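How to Mix Your Own Fabric Refresher Spray for Cushions and Throws

Jul 23, 2021

I started making my own linen spray the December we moved into the house on Fadham Lane, when every soft thing we owned smelled like the inside of the moving van. I've changed the recipe quite a bit over the years, mostly by making it too strong, and what follows is the version I keep coming back to. It takes a few minutes and you may well have everything in the kitchen already.

What you'll need

A clean spray bottle with a trigger top
Distilled water
Plain unflavored vodka or rubbing alcohol
Lavender or sweet orange essential oil
A small funnel and a measuring spoon

Step 1. Wash the bottle

If the bottle held anything else before, wash it well in hot soapy water, and pump some of that water through the sprayer too (I forgot this once and had a very lemony bedroom for a week!). Never reuse one that held bleach or any strong cleaner. Then rinse it and let it drain upside down on the rack.

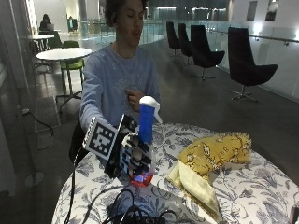
Step 2. Mix the oil and alcohol first

Put 2 tablespoons of vodka into the bottle and add 13 drops of essential oil. Swirl it gently and let it sit while you find a label and a pen. The oil blends much better this way than if you drop it straight into water - my friend Pui-shan Ng taught me that, and she has been making soaps and sprays far longer than I have.

Step 3. Add the water

Pour in a cup of distilled water through the funnel, leaving a little room at the top for shaking. Screw the sprayer on snugly and write the date and the scent on your label. Keep the bottle out of reach of children and pets, and do check whether your oil is safe for any animals in the house, as quite a few of them aren't good for cats. 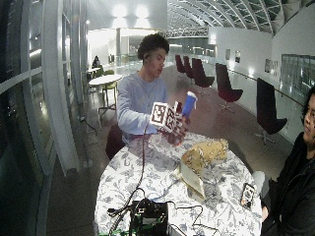 A blue container with a white top, held at a tilt.

Step 4. Test a hidden spot

Pick a seam or the underside, spray it lightly, and wait until it's completely dry. Cotton and linen have always been fine for me, but I leave silk and velvet alone, and anything marked dry clean only.

Step 5. Spray and air

Shake the bottle every time, hold it at arm's length from the fabric, and go over it in a light mist.

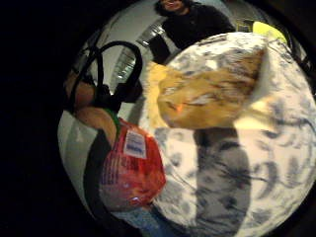 Do one side, let it dry, and then turn it over and do the other. Open a window if the weather is kind. Keep everything away from candles and the stove until it's dry, on account of the alcohol.

I make a fresh batch when the old one is 7 weeks old, or sooner if it looks cloudy or the scent has gone flat.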